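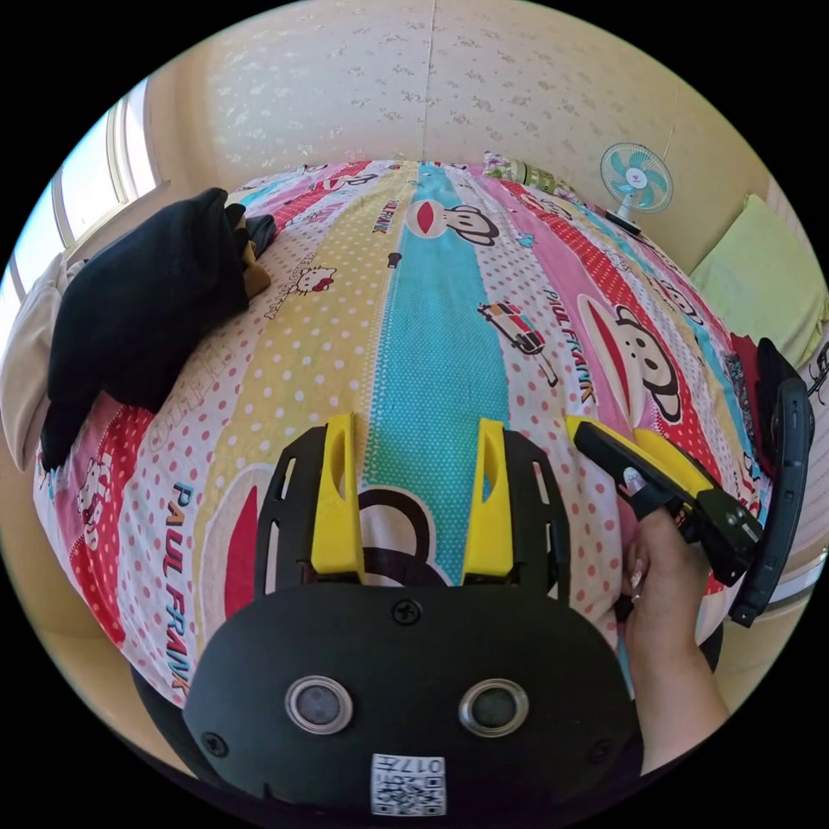
Why does a bed feel warm?
I used to think my doona (that's the big puffy cover) made its own heat, like a toaster. Nope! You're the heater. Your body warms the air tucked inside the stuffing, and that air has a hard time getting out. Clothes work the same way, so folding a thick jumper feels a bit like squashing a cushion.
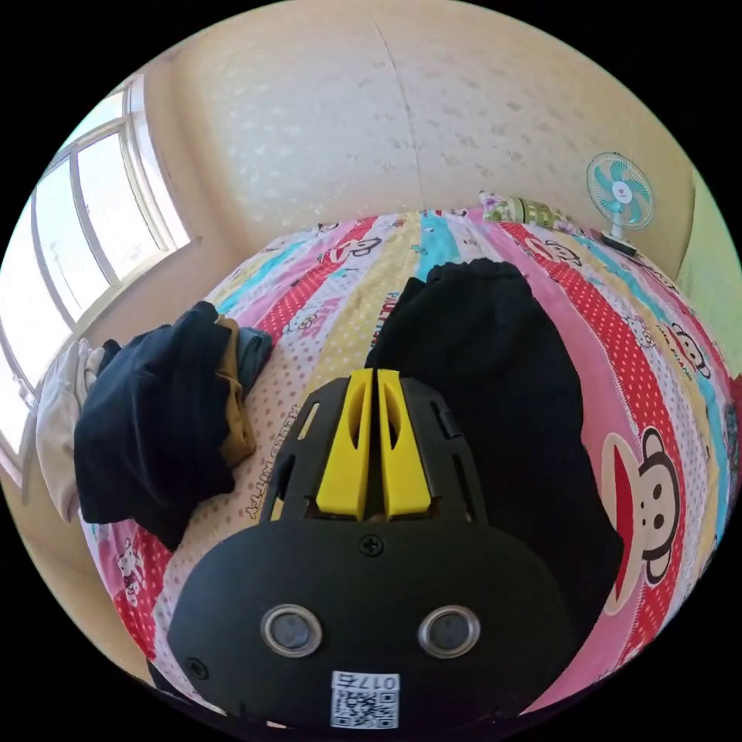

Clothes and monkey faces on a stripy bed.

Try it on Thursday night: hop in, count to 179 and feel your toes warm up!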